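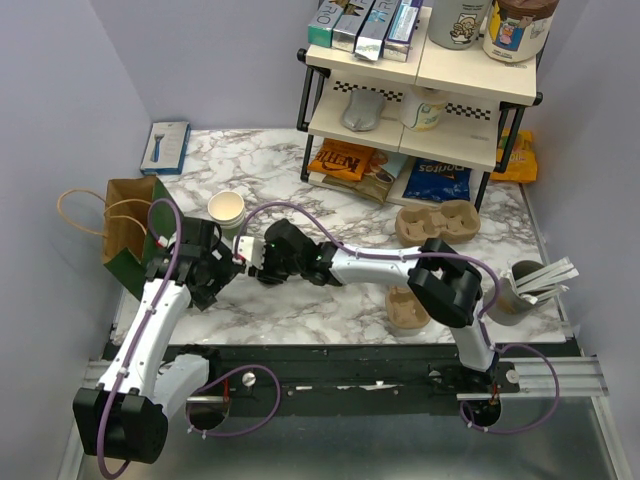

Start position, bag to the left, cups between the grippers.

Quick one tonight because I promised Larasati I'd get the takeout bag numbers out of my notebook and into something people can read. Long version will go on the lab wiki. Eventually.

So. The question we've been poking at since June: when a two-arm policy fails at packing a bag, is it a seeing problem or a holding problem? Everyone in the group had an opinion. Njål said seeing. I said holding. Turns out we'd both been arguing off the same four bad runs, so fair enough, go and measure it.

The task is called Driltholm in our configs (don't ask, Davina names them). Open paper bag, cup carrier, paper cups, lids, straws. Carrier goes in the bag, then a cup goes in the carrier. One arm is meant to mind the bag while the other does the loading. Shelf of snacks at the back stays put, it's just clutter for the policy to ignore.

The method, short version. We train the normal way, imitation from teleop demos, both arms predicted together. Then for the new variant we hide the actions of one arm during part of training and make the network guess them from the other arm plus the images. Elvira's idea. She calls it arm dropout, I call it Bristasix since that's the branch name and I type it all day. The hope was that the left arm learns it has a job even when nothing near it is moving.

Baseline first. 30 runs, same starting layouts for both, Agnes resetting the counter between every single one, bless her. The baseline mostly gets the carrier in OK. Where it goes wrong is the handles. Those twisty paper handles flop wherever they like, and the left gripper goes for where a handle usually is in the demos. Misses, closes on air, carries on as if it had it. Then the bag creeps when the right arm pushes. Then everthing after that is a mess.

With Bristasix, 23 out of 30 finished. I'm not putting the baseline number here until I've rescored it, because I changed my mind halfway through about what counts as a finish (lid on the counter, cup in the carrier: yes or no?). It's lower. Noticeably lower. But I want one rule for both before I quote it.

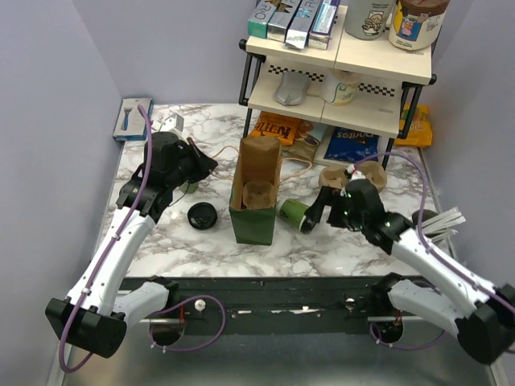
Carrier in the bag, green cup on its side, right gripper at the open end.

Cups on their side are the other big one. Hardly any in the demos, we always kept them nice and upright like idiots. What I see in the logs is the right gripper going to the rim and then dithering. Small moves, back and forth, no commitment. Sometimes it gets one finger inside and manages a lift, sometimes it shoves the cup into the bag and you've got a new problem. Arm dropout does nothing for this. Didn't expect it to, one arm, one cup, but worth writing down.

So who was right, me or Njål? Bit of both, annoyingly. Handles look like a seeing problem that becomes a holding problem a few seconds later. The cups are just missing data I think.

Stuff I don't trust yet:

One training seed. One! Two more are queued.

One style of bag. Davina wants to try a stiffer one with flat handles, which might make the whole effect disapear.

I scored all of it myself and I knew which policy was running. Agnes is going to rescore the videos blind.

Next: more demos with tipped cups, and the Mudgway split, which is the same task with the bag started somewhere different each time. If the gain holds there I'll beleive it. Elvira also wants the hiding to be random per timestep instead of in chunks, my guess is chunks matter, we'll see.

Draft for the group is due 13th September so if you have opinions about the finish rule send them before then. Right, off to start the next seed.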